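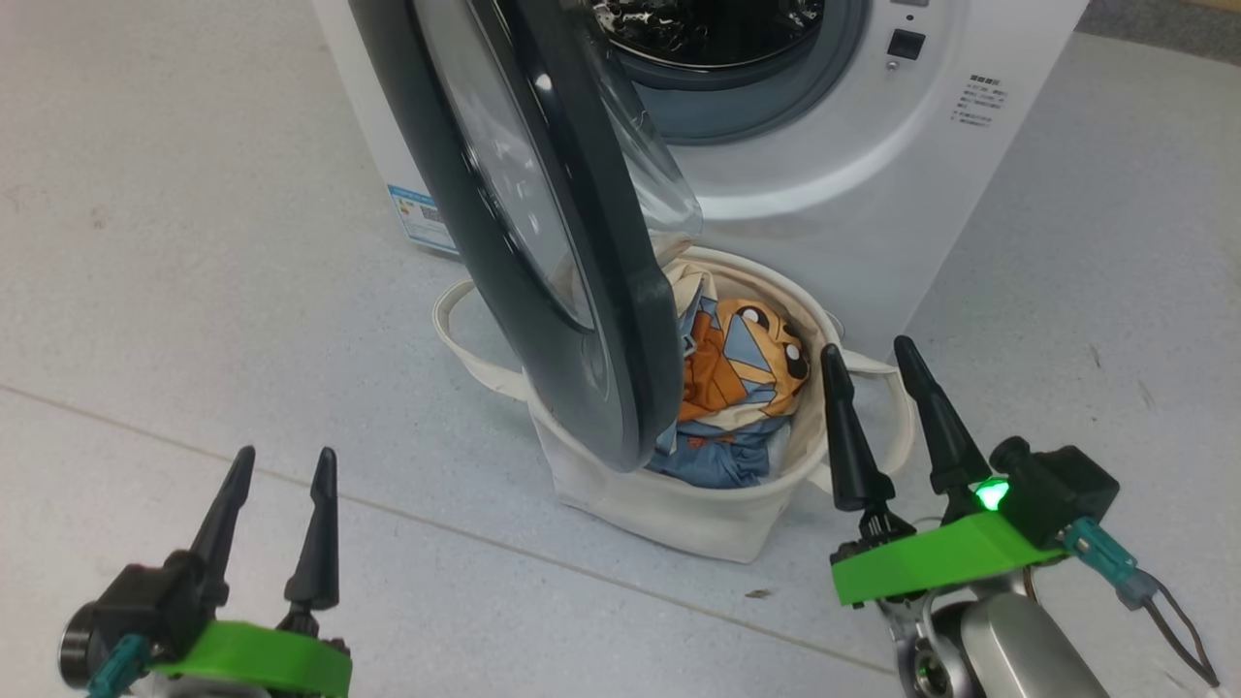
Figure 7.1 The laundry task from the robot's own head camera, with a gripper on either side of the basket.

Chapter 7
Learning from Demonstrations: What Counts as One Try?

I did my first real robot learning project on laundry, and I chose it for a bad reason. I thought it would be easy. I'd just spent a year on a peg-in-hole problem where half a millimetre could ruin your afternoon, and clothes seemed so forgiving by comparison. Who cares if a T-shirt goes into the drum sideways?

Well, the T-shirt doesn't care, but the learning algorithm cares a great deal about how you showed it the T-shirt. That's what this chapter is about. In Chapter 6 we treated a demonstration as a tidy list of observations and actions, handed to us from somewhere offstage. Now we go and meet the person making the list, and we ask what they should be doing with their hands.

Have another look at Figure 7.1 and think like the robot for a minute. The door is swung open and it sits between the camera and part of the basket. The clothes are in a pile, so some of what you'd like to know is underneath something else. The glass of the door reflects light. None of this would slow you down at home (you'd reach around the door without noticing you'd done it), but a policy that maps camera pixels to arm motions has to cope with all of it, and the only guidance it gets is whatever the demonstrator did when things looked like this.

7.1 The Tollolero study

The result I want to build the chapter around comes from a project called Tollolero, run by Leidy Paucar and Malachy Mac an tSaoi. I joined partway through and mostly looked after the recording software, so I can tell you about the mistakes with some authority.

The question was simple to state. Suppose you have a fixed budget of 1000 demonstrations of moving clothes from a basket into a front-loader. Should every one of them be a clean, confident run from start to finish? Or should you keep the fumbles – the dropped sock, the sleeve caught on the rim, the grasp that closes on air – as long as the demonstrator recovers and carries on?

Most of us wanted clean data. I certainly did. We had a rule at the start that any demonstration with a missed grasp was thrown out, and Lucero Urrego, who was our best operator, got very good at never missing. Her runs were lovely to watch. We trained a policy on them, which we called Brenlow, and it was lovely to watch too, right up to the first missed grasp. Then it would lift an empty gripper, carry nothing at all to the drum, open its fingers politely and go back for more!

You can probably see why. In every demonstration Brenlow had ever been given, a gripper that closed near cloth came up holding cloth. Lifting with empty fingers was a situation it had no example of, so it did what usually came next. If you've read Section 6.4 you'll recognize this as our old friend distribution shift: the policy's own small errors carry it into states the demonstrator never visited.

So we changed the rule. We collected a second set, also 1000 demonstrations, in which fumbles were kept if the operator recovered from them. When we finally went through and labelled that set, 444 of the demonstrations contained at least one recovery. The policy trained on it was called Zapata. Same network, same training time, same cameras on the head and wrists.

7.2 How we scored it

Here's where I'd like you to slow down, as scoring is the part students rush. We ran each policy for 699 trials (we had planned on more, and then a wrist joint failed in July and we called it). A trial began with a basket of clothes in front of an open machine and ended when the basket was empty, when the time ran out, or when the operator hit the stop button.

We wrote down three things for each trial: whether the basket ended up empty, whether any item finished on the floor, and whether the robot ever missed a grasp and then went back for the same item. That last one was Malachy's idea, and I argued against it. I said it was a detail. It became the most useful column in the spreadsheet, and he has been very gracious about it.

On trials where the first grasp was good, you could hardly tell the policies apart. On trials with an early miss, Zapata usually tried again and Brenlow usually didn't. If we'd only reported an overall success rate, we'd have known that one policy was better and had very little idea what it was better at.

7.3 A caution before we start the math

It would be easy to come away thinking that messy data is good data, and I don't believe that. Catinca Roman tested a third set in which operators were told to fumble on purpose, and the policy trained on it learned to fumble on purpose. Of course it did! A recovery is useful for the part after the mistake. The mistake itself is something we'd rather the robot didn't copy, and most of Section 7.5 is about ways to keep the one and mask out the other.

We'll need some notation first. Write a demonstration as a sequence of observation and action pairs, as before, but now attach to each step a label saying whether the demonstrator was making progress, making an error or recovering from one. For the moment, assume a person supplies those labels by hand. Vilém Gajdoš did this for us over several very long weeks, and in Section 7.6 we'll look at how to spare the next person the job.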